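Open day at Rollow, 2026-07-13

I'd been meaning to go to Prikuddale since May, when Loredana Monti told me her office-fitting lot were opening the doors for a day. I finally went, got the early bus and arrived far too hungry!
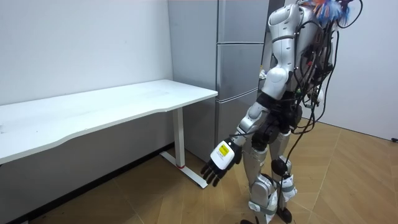

*Reading time: 3 minutes*

Rollow do up small workrooms, and the bit I'd come for was the furniture. They let you lean on everything (I did). The white desk with the curved front edge was my favourite, because you can tuck yourself right in. Loredana says they've sold 200 since they started, and the first batch went to Gatti, the printers down the road.

I had a long chat with Abimbola Etim about desk heights. He's 90 per cent convinced everybody sits too low, and by the time he'd finished with me 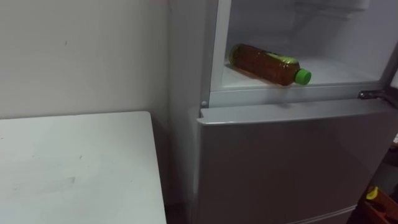 I was convinced too, and had promised to measure my kitchen table when I got home. (It's a disaster. I've been hunching for years.)

Then lunch, which was soup and very good flatbread from Jaruwan Kaewsai's stall in the yard. I went back for seconds and bought a jar of her chilli paste as well. 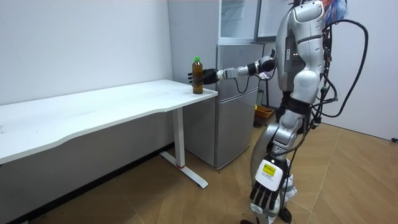 *Green-capped bottle, right end of the desk.*

Evaristo Bassi gave a talk on fitting out a room for £300, mostly second-hand, and I scribbled down loads.

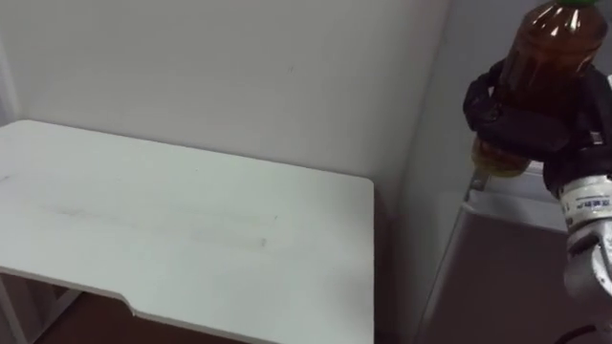 My own back room is the reason I went, so I pestered him afterwards. He'd keep the walls pale and spend the money on the desk. I asked whether white tops are a pain to keep nice, as theirs had a dark streak of smudges across the middle, and he said to try a damp cloth first. I've ordered a sample from Plutik and it's coming next week.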